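Chapter 4
Evaluating a Packaged Sorting Kit

Suppliers now sell the arm, gripper and bins as one kit. This chapter reviews one such product, the Nilia kit from Hegarty, and shows how a buyer should test it.
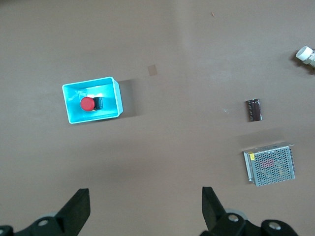 Figure 4.1 Red push button in the cyan bin; power supply at lower right.

A trial begins with parts of unlike shape. Record each placement, including failures, before reading the supplier's figures.

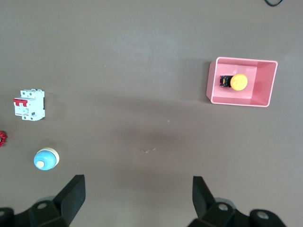
Figure 4.2 Yellow emergency stop button in the pink bin, jaws open.

Section 4.1 sets out a trial of 60 placements and the terms of service.

© 2018 Zimudier. Back to top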